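4.2 Data collection for the bag tasks

Thin plastic bags are hard for the policies in Section 3 for two reasons. The material has no rest shape that can be planned against, and it lets light through, so depth readings on it are sparse and often land on whatever lies behind it. We therefore collected all bag demonstrations with hand-held grippers and did not use teleoperation. In early trials with the leader-follower setup, operators tore liners or lost hold of them without noticing, and the usable yield was too low to continue.

Each operator works with one gripper per hand. A rigid plate with small markers is fixed on top of each gripper, and the plate gives the six-degree-of-freedom pose of the tool. The two plates differ in outline so that left and right are not swapped when one passes behind the other. Jaw opening is recorded over the cable together with the pose. A head-mounted camera records the workspace from the operator's point of view, and its images are the only visual input given to the policy during training.

We refer to the full set as Flulgate. It covers three tasks. In the first, the operator gathers the rim of a liner that is already in a bin and lifts it clear. In the second, an empty liner is opened and folded over the rim. In the third, a small piece of trash is picked from the table and dropped into a lined bin. Each episode begins with both grippers empty and apart, held over the front of the table, and ends when the operator returns to a similar pose. Figure 4 shows a view from the head camera with both grippers empty.

Recording took place at two sites, Pluvitz and Hennessy. The sites used the same grippers and the same software but different tables, bins and lighting. Bin position was changed between episodes by the operator, who was told to keep the bin within reach of both hands and otherwise to place it freely. We did not use a placement grid. A pilot with a grid gave policies that did well on the grid points and poorly between them. Liners were replaced when they had a visible tear. Wrinkles, folds over the outside of the bin and loose plastic lying on the table were left as they were.

In total we recorded 2000 episodes. An episode was removed if either marker plate was lost for longer than half a second, if the jaw signal dropped out, or if the task was not finished. This left 1685 episodes, of which 1109 are from Pluvitz and the rest from Hennessy. Most removals were due to lost markers. They were concentrated in the lifting task, where the operator raises both hands and the gathered plastic can come between a plate and the tracking cameras. Short gaps were filled by interpolation in position and spherical interpolation in rotation.

Poses were expressed relative to the head camera at the first time step of each action chunk. This removes the need for a shared world frame between sites. It also means that head motion has to be accounted for, and we do this by tracking the headset with the same system as the grippers. We tested a version without this correction and found that the policy reached short when the operator in the source data tended to lean forward.

For training, images were resized and the action chunks were set to 100 steps. No labels for the bag, the bin or the rim were added, and no segmentation was run. The Brosis baseline, which does need a mask of the target object, was trained on the same episodes with masks produced by its own released pipeline. We did not correct those masks by hand. They were least reliable where the liner was pulled tight against the bin wall, and we return to this in Section 5.3 when comparing failure cases. 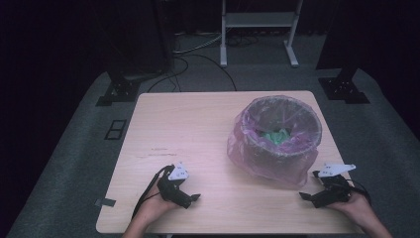 Figure 4. Head-camera view in the bag setup, with a lined bin on the table and an empty gripper in each hand.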